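The Inventory of the Landine Annex

Section 1. Surfaces

The estate had retained me through Skondard to list the contents of one flat in the Landine building. The contract specified 160 line items or fewer. The building had two entrances and I was given keys to one.

I began with surfaces, as the Skondard manual requires. Large planes go first because small objects are later located by reference to them. Two thin lines ran across the gray one, close to parallel and both leaning. The manual allows "seam," "joint" or "cord." I wrote "line" and left the type field open.
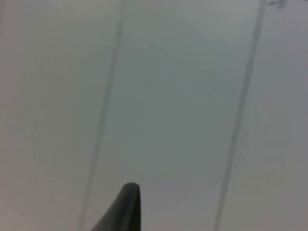

Item 1. Gray surface, plain, with two lines.

The previous surveyor, from Bilero, had listed the same surface in August. That entry gave one line. I checked mine again and did not change it. Differences between surveys are recorded on Form 40, which has no field for causes.

Next came the white surface. It was smooth and carried a few small blemishes. I entered these as wear. The red item took longer. It was a cylinder with a flat round face and some small white printing on the face, and I put it down as a cap, probable. The Bilero list had no cap on it, probable or otherwise.

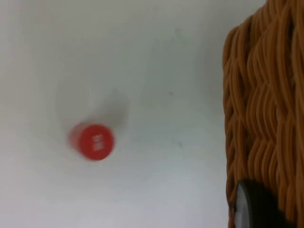
I telephoned the Selvanayagam office, which held the estate file, and asked whether anyone had been in the flat after the August survey. The clerk said the file showed no visits. I asked whether the file would show a visit. The clerk said it would show a visit that had been logged.

I completed a second Form 40 and moved on to containers.

The basket stood to the right of the white surface. It was wicker, golden tan, with a thick rim of twisted strands and a finer weave in the side wall. Bilero had it as "basket, wicker, lidded." I found no lid in the flat. I wrote "basket, wicker" and began a third form – the pad had been issued with two.

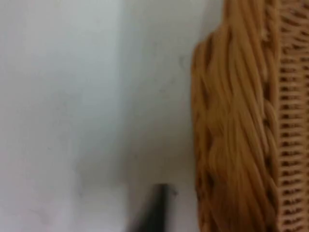

Section 2. Discrepancies

The third discrepancy is entered on plain paper, dated 2023-02-23, and attached with a clip. The clip is the property of Skondard and is not part of the estate.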